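How to Set Bench Rules for a Stirring Task

At the Rodville bench we have one page of rules for glassware work. It used to be 36 pages, and I can report that everybody skipped them equally. The short version follows, using a plain stirring job: one arm, one glass rod, one small beaker of water.

Step 1. Write down the starting state. Where the beaker goes, how full it is, where on the rod the fingers close. "Same as last time" is a fine order at a diner and a poor one in a log.

Step 2. Start with water. Use it until the path has run 100 times in a row without a touch on the glass. If run 99 goes wrong, you are back at zero. Yes, I've tried arguing with this rule, and I wrote it.
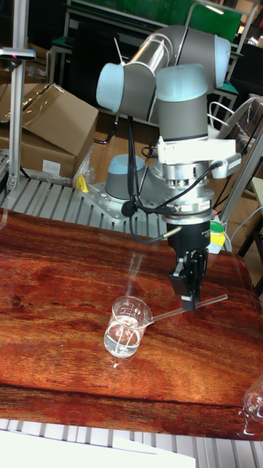
Step 3. Set the speed limit before you set the path. People do it the other way, fall in love with a quick path, and then treat the limit as an insult. Our Stivside controller keeps the limit under a separate login for that very reason.

Step 4. Check the cables through the full motion at slow speed. A loop that hangs nicely at the start can snag halfway around. Check again after any tool change, even a small one — especially a small one.

Step 5. Agree on who holds the stop button. One person, by name, hand near it. "We were both sort of watching" appears in our log under entry 1413, and it reads no better now than it did that Wednesday.

Step 6. Decide what ends a run. Ours are a touch on the rim, a slip of the rod, or any sound you'd have to describe with your hands. Stop, write it down, then reset.

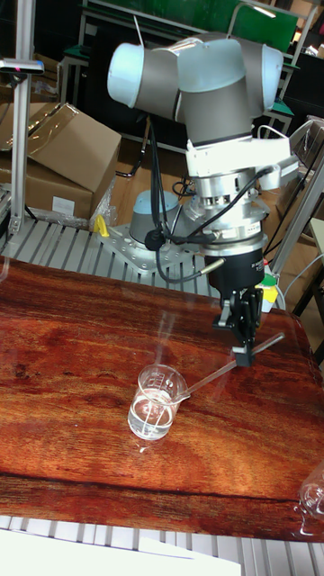
Mollel wrote in to say that going back to zero is too harsh, and that the Zalta bench only drops back ten runs after a fault they can explain. Fair enough, provided the explanation gets written down before the restart. Ours tend to improve a lot over lunch, so we're keeping the zero.

Step 7. Reread the page each September and cross out any rule you can't remember using.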